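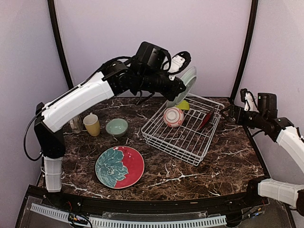 Pale green plate at the wire rack, with the lime-green bowl and the red-patterned one.

Povitz Dish Rack Notes

Welcome, and thank you for stopping by! Povitz is our little collection about loading a dish rack, put together by Leanne Bunting and Amr Lahlou over a long January. It holds 66 sessions, 22 of them with bowls only, and each has a text file listing the dishes used. Please read those first (they're short, I promise). Color names are ours, so "lime" and "pale green" are two separate labels.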